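# Recording a Tabletop Demonstration with the Hand-Held Gripper

Applies to: Clalteter recording stations, procedure 2131

This page sets out how an operator records a demonstration of a small-object task at a Clalteter station. Operators must complete the safety briefing before their first session. Questions about the procedure should be directed to Colm Mac Mathúna.

## Before you begin

- Confirm that the gripper opens and closes fully without sticking.
- Wipe the lens with the cloth supplied. Do not use paper towels.
- Check that the battery will last for the full session of 8 recordings.
- Enter the task name and your operator code in Mumia, the session log.

## Setting out the objects

Cover the work surface with a cloth from the station drawer. Patterned cloths are permitted and should be changed between sessions. Place the objects flat, at different angles, with enough clearance for the fingers to come down on either side of the target. Objects may touch one another if the task sheet allows it.

## Recording the demonstration

1. Hold the gripper above the cloth and start the recording. Remain still for two seconds.

2. Move toward the target at a steady pace. Keep the fingers open and bring the gap between them in line with the part of the object you intend to grasp. Long objects should be approached with the gap over one end or over the middle, as stated on the task sheet. Fast movement blurs printed text and small markings, so slow down over packaging if the task depends on a label.

 In the view below, the gap between the fingertips is over the lower end of a white tube, with a red packet to the right and a white rounded case to the left.

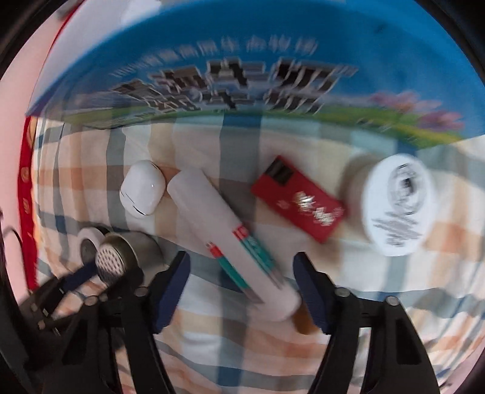
3. Close the fingers until the object is held firmly. Lift it straight up before moving sideways.

4. Carry the object to the position given on the task sheet, lower it, and open the fingers fully before withdrawing.

5. Stop the recording and return the gripper to its stand.

## Reviewing the recording

Play each recording once at normal speed. Reject it if the target leaves the view during the approach, or if your free hand touches any object. A dropped object is acceptable only in sessions marked "recovery" in Mumia. Rejected recordings must be kept and labeled; they are not to be deleted at the station.

A task may be repeated no more than two times with the same layout. After that, rearrange the objects and record the change in the log.

Last revised 23rd April. The version issued in February is withdrawn.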